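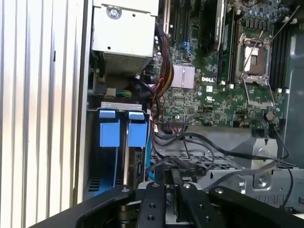 3.2 Condition of the units at intake

Office desktop computers reach community refurbishers in mixed condition, and the condition on arrival decides most of what follows. Units in the Tirncombe sample were opened on a bench and looked over before anything was plugged in. The intake sheet, drawn up by Fouzia Rana for the Jultaris workshop, asks for the state of the processor socket first, then memory, storage, power supply and cabling. Figure 1 gives a Dell tower at this stage: the socket is empty and its retention frame is lifted open, while the coin-cell battery is still on the board. A unit in this state was entered as "processor absent, board present" and went on to the second bench. It was not counted as complete, even where every other part was in place.

Figure 1. Interior of a Dell tower with the processor socket empty and the retention frame open.

The sample was made up of 37 towers taken from a larger store of 700 held at Tirncombe. All had been retired from offices and schools in the same region, and none had been sold on before coming to the workshop. We did not choose units by make or age. Towers were taken from the shelves in the order in which they had been stacked, which means that machines from the same office often followed one another. This should be kept in mind when reading the results by source, as a batch from one office tends to have been handled by one person on one day.

Processors were the part most often missing. Donors were asked about this in a short phone call, and their answers fell into two groups. Some had taken the processors out to keep other machines of the same model running. Others had passed the whole lot through a clearance firm and did not know that anything had been removed. The second group were usually surprised to hear it. In neither case had the donor written anything on the unit, and the paperwork that came with the batch described the computers as working.

An empty socket is a bigger problem than the price of a second-hand processor would suggest. The type of socket used in most of the sample has fine contacts on the board itself, and these bend easily once the processor is out and no cover has been fitted. Dust, a loose screw or a careless finger can all do the damage. Staff at the second bench checked open sockets under a magnifier and a side light, turning the board so that each row of contacts could be seen against the light. A row in good order looks even from every side. One bent contact shows as a break in the pattern, although it can be missed when the light comes from directly above.

Where contacts were bent, the workshop's rule was to try a repair only if the damage was at the edge of the field and could be reached with a fine needle. Boards with damage near the middle were set aside for parts. The rule had been settled before our study and we did not ask for it to be changed. Two members of staff thought it was too strict, and one of them had straightened centre contacts at home without trouble, but we have no figures on this and leave it for later work.

3.3 Reusable parts

Once the state of the socket had been entered, the remaining parts were graded. Memory was taken out and tested in a known good machine. Expansion cards were treated in the same way. Power supplies were tested outside the case under a steady load, and were only refitted if the fan ran quietly and the voltages held for the full period. Heatsinks on the chipset were left where they were unless they had come loose, as taking them off meant cleaning and replacing the compound, and the gain was small.

Coin-cell batteries were replaced in every unit that was to go back into use. They cost little, and a flat one produces a clock error at start-up that people receiving a computer for the first time tend to read as a fault in the whole machine. The old cells were stored in a lidded tub and sent off with the other batteries in December.

Cabling took more time than expected. In most office towers the power leads have been folded into whatever space was free, and they have to be moved before the board can be lifted. Staff were asked to note where each bundle ran before shifting it – a quick sketch on the back of the intake sheet was enough – and to put it back clear of the fans. Units in which this step had been skipped came back to the bench more often, generally with a lead touching a fan blade or a connector not pushed fully home.

Cases were graded last. Scratches and old asset labels were accepted. Bent side panels were not, for the simple reason that a panel that will not close leaves the inside open to children and pets. The workshop kept spare panels from scrapped units, sorted by model, and a match was found in most cases.

3.4 Time spent at the bench

We recorded the time from opening the case to the end of grading. Missing processors did not slow this stage down by much. The delay came afterwards, when a matching part had to be found. The workshop kept a small stock bought from a dealer, Vodine, and turned to a second supplier, Szénási, when a model was not on the shelf. Boards waiting for a part were put in anti-static bags with a plastic cover over the socket. Before the study began, covers had been used only when one was handy. By the end they were kept in a dish on each bench, and staff fitted one as soon as an open socket was found.

The limit for waiting was set at 5 weeks. After that the board was released for parts, whatever its condition. Rana considered the limit too short for the less common models, and the records give her some support, as several boards were released shortly before a suitable processor came in. A longer limit would need more shelf space, which the workshop does not have at present. The costs of storage and of bought-in parts are taken up in Section 4.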